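## Getting creases out of clothes without an iron

You can get most shirts and light pants fit to wear with a spray bottle, a towel and a bit of patience. The steps below work on cotton, linen and most blends. Wool and silk need a different approach, covered at the end.

### What you need

- A clean spray bottle that gives a fine mist
- Plain water
- A large bath towel, dry
- A flat surface at least as wide as the garment
- A sturdy hanger

Check the care label first. If it says dry clean only, stop there.

### Smoothing on a flat surface

Close the zipper and the top button, then lay the garment out face up. A bed is fine if the mattress is firm. Straighten the seams before you touch anything else. A twisted side seam will put new creases into the front while you are working on the old ones.

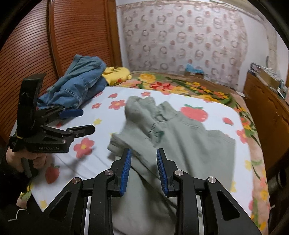 Celina Sowa

Hold the bottle a foot away and mist the creased parts until the cloth feels damp to the touch. You shouldn't see drops. If you do, blot them with the corner of the towel.

1. Start at the center and press outward with flat hands.
2. Take hold of the hem on both sides and pull gently. Hold for a slow count of 5.
3. Do the same across the shoulders, then down each sleeve.
4. Lay the towel on top and press down hard with your forearms, moving from the collar to the hem.
5. Turn the garment over and repeat.

Collars and cuffs are thicker, so they need more water. Pinch the points and pull them straight.

### Drying

Put the garment on the hanger right away and leave space on both sides of it. A cotton shirt in my hallway takes 42 minutes with the window open. Linen takes longer. In October, before the heating comes on, I hang things up the night before.

Don't dry it over a radiator. The bottom dries first and the hem curls.

### Using a steamy bathroom

This suits knitwear and anything you would rather not spray. Hang the garment away from the shower, close the door and run the water hot for four minutes. Leave it hanging for a while after you turn the water off, then smooth it down by hand.

### Wool and silk

Steam wool, but never stretch it while damp. Silk can show water marks, so try the mist on an inside seam and let it dry completely before going further.

### Deep fold lines

Lines from long storage may need three rounds of misting and pressing. Let the cloth dry fully between rounds. If the line is still there after that, use an iron on the lowest setting the label allows.

Last updated 18th December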